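Search the notebook Search

Londthorpe workshop — sorting the offcuts
14 Feb 2026

Finally got round to the offcuts drawer, and what a good morning it was! I tipped the lot onto the bench and started pulling it apart by colour, which goes much faster than by length (we tried length in August and gave up by lunch). Danjuma Ojo came in halfway through and took over the brown pieces, as he has the better eye for them.

Rules we settled on:
— anything over 600 mm goes back on the reel rack
— knots stay in, life is too short
— new stock from Pelleo is kept apart until Isah has logged it

The clip-together bins are brilliant. They stay in a row when you shove them along the table, and you can see what you've got without lifting a lid. I'd happily buy 2 more sets. Cora wants one for the sewing end too.
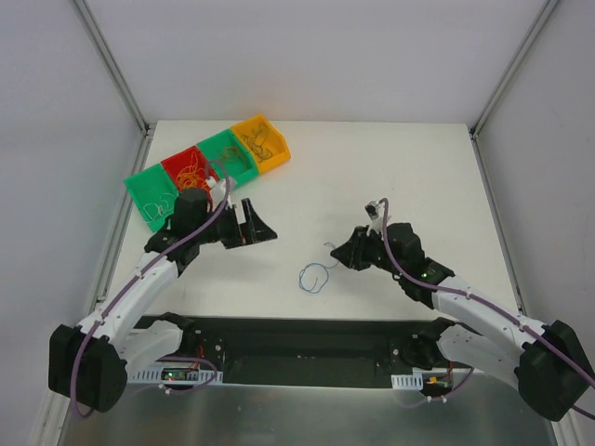

Row of four after sorting: pale in the first green, yellowish-orange in the red, brownish in the second green, darker brown and tan in the yellow.

Still to do: labels for the bins, and find out if the tan coils should have a home of their own. I think they should — Danjuma disagrees. Ask Isah.

Last updated: 14:20 by workshop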